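Humphreys is recruiting participants for a study of the first year after full-time work. The study is run under the project name Zavero. Enrollment is open to people who have stopped full-time work recently or will stop soon, and it closes when 144 places are filled.

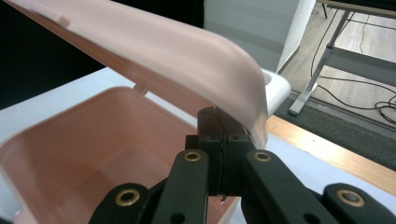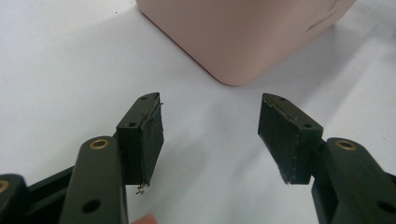
## Purpose

Most preparation for leaving work is financial. Zavero measures the other part: how weekly hours are used, how often participants see people outside the household, and how household tasks are divided once one or both partners are home during the day. No financial advice is given and no account balances are collected.

## Eligibility

Applicants must meet all of the following:

- Age 55 or older on the day of application
- Worked at least 30 hours a week for the final five years of employment
- Last day of full-time work no more than 7 months before application, or a confirmed last day within the next 2 months
- Able to read and write English well enough to keep a short written log
- Access to a telephone; internet access is useful but not required

Part-time or seasonal work after the last full-time day does not exclude an applicant if it stays under 12 hours a week. Couples may both apply. Each partner completes a separate application and a separate log, and partners are asked not to compare entries until the study ends.

People who are currently paying for retirement coaching may take part but must state this on the form. Their results are analyzed as a separate group.

## What participants do

1. Attend one intake interview (90 minutes, in person at the Bostska office or by telephone).
2. Keep a time log for one week in every month, on paper or online. Entries are made twice a day and take a few minutes each.
3. Complete a questionnaire every third month.
4. Attend a closing interview in month twelve.

A missed log week can be made up once. Participants who miss more than one log week stay enrolled, but their time data is not used.

## Payment

Payment is made by check after each questionnaire and after the closing interview. Local travel to the Bostska office is reimbursed at a flat rate. Payments may count as taxable income.

## Data handling

Logs are stored under a participant number. The list linking names to numbers is kept separately and destroyed after the closing interviews. Participants may withdraw at any time without giving a reason and keep any payment already received.

## How to apply

Request form Z-2 from the Bostska front desk in person or by mail. Return it with proof of the last day of work, such as a letter from the employer or a final pay stub with the amounts blacked out. Questions on eligibility go to Mal-soon Min, study coordinator. Incomplete forms are returned once for correction and keep their original place in line.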